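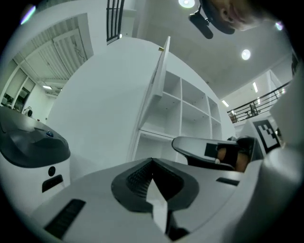 Workshop tips: software for gripper work

Last updated 2023-02-11

Most of what gets sold as a smart pipeline is a script with a nicer window. I've been talked into enough of them to be grumpy on the subject, so take these tips in that spirit. They assume you have hand-held grippers, marker tracking, a bench and a computer that somebody else also wants to use.

Calibrate before you tune anything. If the tracked pose is off, no amount of filter fiddling will bring it back. The auto-calibrate button in Prullatden will tell you it succeeded nearly every time. I don't trust it. Put the tool down on a known spot, read the pose, lift it, put it back, read it again. If the two readings disagree by more than 3 mm, start over.

Type the marker size in yourself. Measure the black square with calipers, edge to edge, leaving out the white margin. The size in the print file is the size you asked for, and printers have their own ideas. A wrong size gives you a very smooth, very steady, wrong distance.

Keep marker IDs in one text file. Ours sits next to the config and has a line per face. We once had the same ID on a wall board and on a tool, and the tracker happily jumped between them for an afternoon. Planner got the blame.

Turn smoothing off when you check data. A smoothed track looks lovely and hides dropouts. Look at the raw one first. Of 552 takes we logged on one job, 118 had gaps that the smoothed plot drew straight through, and we'd have kept every one of them.

Log opening width with its own timestamp. Don't let the logger stamp it when it gets around to writing the row. Finger motion that lags the wrist is a pain to fix afterward, and a model trained on it will learn to close late.

Don't believe confidence scores. Hamann prints one for each detected marker and it is a nice green number. I have seen it stay high on a face turned nearly edge-on. Set a limit on viewing angle instead and throw out anything past it.

Two tools on one bench need two names. Left and right, written in the config and on the tool, with a bit of tape if need be. Swapped hands is the most common mistake we make, and the replay won't complain – it will just do the whole job mirrored.
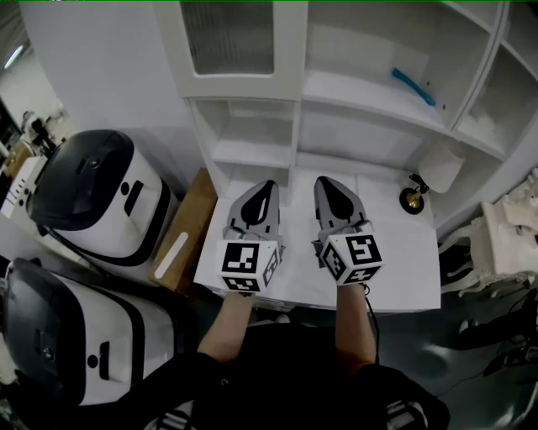
Do I need a motion planner if I'm only recording by hand?
Not for the recording itself. You'll want a basic reach check before you collect much, though, since a person's wrists can get into places a robot arm can't.

Run the reach check early. Clerkon has one that takes a recorded track and marks the stretches an arm can't follow. It's slow and the plots are ugly. It is also the only part of that package I'd pay for. Run it after the first 8 takes, and again if you move the table.

Skip the automatic segmentation, at least for now. It splits a task wherever the hand slows down, and hands slow down for all kinds of reasons. Press a key at the start and end of each step. Boring, but the labels mean something.

Freeze versions for the length of a job. I know the update notes say improved tracking. They said that last March as well, and the axis order changed. Write the version number into every file header and update between jobs.

Carent is fine for replay and bad for nearly everything else. Leave its live preview closed while recording. On our machine it eats frames, and the frame counter doesn't mention it. Compare the clock on the first and last rows with the row count if you want the true rate.

Back up the config along with the data. Raw tracks with no calibration file are so much wallpaper. One folder per session, calibration and ID list inside it, and copy the whole thing.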